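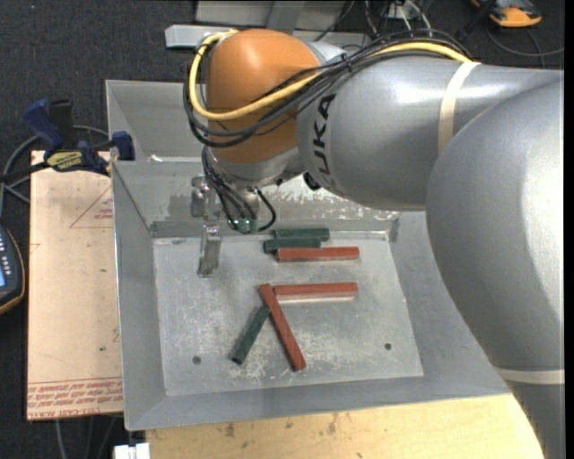

Pridbridge Community Boards > House and Garden > Heating and Energy

Thread: Radiator foil, does it do anything at all?
Started March 2022

damp_gable
My neighbour has put reflective foil behind every radiator in her house and swears it has knocked a chunk off the gas bill. I've seen the Tromament rolls in the hardware shop on Abernathy Road and they say "up to 15% savings" on the packet. Up to. My pay is up to a million pounds a year on that reckoning. Has anyone here fitted the stuff and read their meter before and after?

Touran S
We did the whole ground floor in February. The lounge feels much nicer in the evenings and I'm pleased with it. Didn't read the meter, sorry!

oldboilerlech
February was mild compared with January, so of course it felt nicer. I'm not having a go, but "feels warmer" is how they sell everything from foil to magnets you clip on the pipe.

The principle is sound if you've got solid brick outside walls. The wall behind the radiator gets hot and some of that goes out into the street. If you've got filled cavity walls there's very little to save. On an inside wall there's nothing to save, you're just keeping heat out of your own hallway.

Touran S
Ours are solid brick, 1900s terrace. And I do know the difference between a mild month and a warm room, thank you.

damp_gable
Mine's solid on the front and goodness knows what at the back. Three radiators on outside walls, the rest inside. So that's three worth doing at most?

oldboilerlech
At most. Before you spend anything, check they get hot all the way across the bottom. A radiator half full of sludge won't be helped by a bit of shiny paper.

Pouran_M
I did read the meter. Kept a notebook for two winters, one without and one with, and tried to allow for the weather. The difference was so small I couldn't swear to it. I'd bought the Stallis panels as well, which cost far more than a roll. Turning the flow temperature down on the boiler did more and was free.

rostam_a
Two winters in one house doesn't prove much either though. Were you in the same hours? Any visitors? Did you cook more? I'm as suspicious of the packet as anyone, but you can't wave one figure away and then lean on another that's just as shaky.

Pouran_M
I said I couldn't swear to it. That was rather my point.

rostam_a
Fair enough.

Mitra K
Can I ask about kitchen foil? My brother-in-law used it, stuck on cardboard, and says it's the same thing for pennies.

oldboilerlech
Works at first, then goes dull. Shiny side to the radiator, leave a gap, and don't let it touch the metal. I wouldn't pay Stallis prices when you can try it with a cereal box.

Touran S
It also looks dreadful if you can see down the back from the sofa.

damp_gable
Right. I rang the Tromament number on the packet to ask where the 15% came from. The chap said "testing". I asked what sort of wall. He said he'd have to get back to me. That was 8 days ago.

Mitra K
So are you buying it?

damp_gable
One roll, for the front bedroom only. I've got a cheap thermometer to tape to the wall and I'll write it down morning and night. Expecting very little. Will post the numbers if the tape holds.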